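About Keltelitz

Keltelitz makes mail sorters, literature racks and drawer dividers for offices, schools, clinics and county buildings. We cut, bend, weld, paint and pack in one plant on Sequeira Road, and we sell direct and through office supply dealers. Our current catalog lists 372 items, counting each color and size separately.

How we started

The company began as a two-person sheet metal shop that took whatever work came in, mostly duct fittings and electrical boxes. One of the regular customers was a school district. Its purchasing office asked whether we could repair a set of mail sorters with bent shelves, and we did. The shelves came back the next year bent in the same places. The steel was too thin for the width of the opening, and the front edge had no return flange to stiffen it. We offered to build new shelves with a folded edge. The district ordered enough for eleven schools.

For several years after that, sorters were a side line. We built them between other jobs and did not have a catalog, only a sheet of paper with four sizes on it. Dealers found us through the schools. When the duct work slowed down, the sorters were paying most of the bills, and we dropped the rest.

What we make

Vilero mail sorters. This is the main line. Units come in 12, 24, 36 and 60 openings, letter or legal depth, with adjustable shelves on one-inch centers. Shelves lift out without tools. Each opening has a label strip along the front edge that takes a standard half-inch paper insert. The units can be set on a table, on a matching base cabinet, or on an open stand. Legal depth units need a base at least 15 inches deep, and we will ask you about that when you order, as it is the most common reason for a return.

Vilero wall racks. Single-row and double-row literature racks for brochures, forms and magazines. They mount to studs or to masonry. Anchors for drywall are not included because the right one depends on the wall and on the load. The instruction sheet gives the loaded weight of each size.

Gitix drawer dividers. Steel dividers and trays for lateral files, desk drawers and supply cabinets. The dividers lock into a slotted track along the drawer bottom and can be moved in half-inch steps. Gitix parts fit our own cabinets and most common drawer widths. If your drawer is an odd width, send us the inside measurement, taken at the bottom and not at the top, and we will tell you whether a stock track can be trimmed to fit.

Base cabinets and stands. Made to go under the sorters. Doors are available with or without locks.

We don't make chairs, desks or fireproof files. We get asked, and we can usually suggest a dealer who carries them.

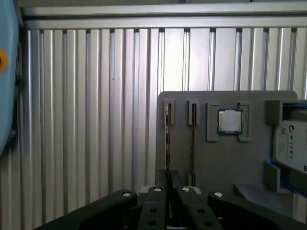 All sorters and cabinets are cold-rolled steel with a baked powder finish. Stock colors are putty, light gray, black and white. Custom colors are available on orders of 20 units or more and add two weeks. Touch-up paint is sold in small bottles for every stock color, including two that we stopped offering but that plenty of customers still have.

The plant

The building on Sequeira Road was a furniture warehouse before we moved in. The cutting and bending area is at the north end, next to the dock where the sheet steel is delivered. Welding is in the middle, and paint and packing are at the south end. The arrangement was not planned very well the first time. For a while finished shelves had to cross the welding area to get to packing, and they picked up scratches on the way. We moved packing one January, during the slow weeks, and the number of scratch complaints fell that spring.

We have 54 employees. Most work in production, and the rest are in the office, customer service and shipping. The first shift starts at 6 a.m. The office is open from 8 a.m. to 4:30 p.m. We close for one week in July for maintenance on the paint line, and orders placed that week ship the week after.

New production employees start in packing, where they see every product and learn what a good one looks like. After that they can train on bending, welding or paint. Training on the press brakes takes the longest. Nobody runs one alone until the shift lead has signed off on it.

How an order works

Stock items ship in three to five working days. Sorters ship either assembled or flat. Flat units cost less to ship and take one person under an hour to put together with the wrench in the box. Units with 60 openings ship flat only, because they don't fit through a standard office door once they are built. We have had customers assemble one in a hallway and then find this out, so there is now a note about it on the outside of the carton.

When a unit arrives, please look over the carton before signing for it. If it is crushed or torn, write that on the delivery slip. You don't have to refuse the shipment. Call us with the order number and we will send the damaged part, usually a shelf or a side panel, and there is no need to return the bad one unless we ask.

Returns on stock items are accepted for 60 days. Custom colors and trimmed parts can't be returned unless we made them wrong.

Replacement parts

Every shelf, label strip, clip and foot that we have put in a unit can be ordered by itself. The part number is stamped on the back edge of the shelf, on the right side. Older units have a paper sticker instead, and the sticker often falls off. In that case measure the width and depth of the shelf and count the slots on one upright. With those three numbers we can identify any sorter we have made.

The parts list is kept by hand in one case. When we changed the shelf clip, the new clip did not fit the old uprights, and we decided to keep making both. The old clip is still on a hand-fed punch at the back of the shop, run once or twice a year.
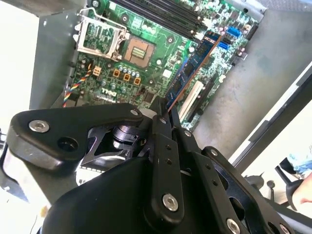

Madalena Coelho thinks the old clip deserves more space on this page than it gets. In her view, a customer with a sorter from the first years doesn't care about the new colors and wants to know only whether the shelf will stay up. She also pointed out that the two clips look nearly the same in a photo, and that the easy way to tell them apart is the tab: the old one has a square tab and the new one has a rounded tab. She would like that printed on the bag.

It is going on the bag with the next printing. Until then, please mention the shape of the tab when you order clips. If you have none left to look at, check the slots in the upright. Square-cornered slots take the old clip.

Who buys from us

We have 3,807 active customer accounts. School districts and colleges are the largest group, followed by city and county offices, then medical offices and law firms. A good number of accounts are small: a church office, a real estate agency, a mail drop in the lobby of an apartment building. There is no minimum order. A single bag of clips is handled the same way as a truckload, though the shipping charge on one bag can be more than the clips, and we will tell you so before we run the card.

Offices get less paper mail than they did when we started. Orders for the largest sorters have dropped, and orders for the 12 and 24 opening units have gone up. Schools still use them for staff notices and student forms. Clinics use them for lab slips and charts. Some customers now use the deeper openings for padded envelopes and small parcels, and we added a version with fewer shelves and taller openings after enough of them asked. It uses the same uprights, so an existing sorter can be changed over by taking out every other shelf.

Last year we shipped 2,576 complete Vilero sorters. The count does not include wall racks, loose shelves or anything in the Gitix line.

Warranty

Steel parts are covered for ten years against bending, cracking and weld failure in normal office use. Locks and casters are covered for two years. The finish is covered for two years against peeling. Scratches and rust from wet floors are not covered. If you mop under a base cabinet, use the adjustable feet to raise it a half inch off the floor.

Keep your invoice or packing slip if you can. If you bought through a dealer, the dealer's invoice is fine.

Visits and samples

Dealers and purchasing staff are welcome to see the plant. Please call a few days ahead, wear closed shoes, and plan to come in the morning, when all of the lines are running. Visitor parking is on the south side by the packing dock. The front lot fills up before 7 a.m.

Color chips are free. We can also send a single shelf with a label strip and two clips so that you can check the fit before ordering a large number. The sample shelf is letter depth in light gray. You may keep it.

Contact

Customer service can help with orders, parts and measurements. Please have the order number or the shelf dimensions with you when you call. Messages left after 4:30 p.m. are returned the next working day.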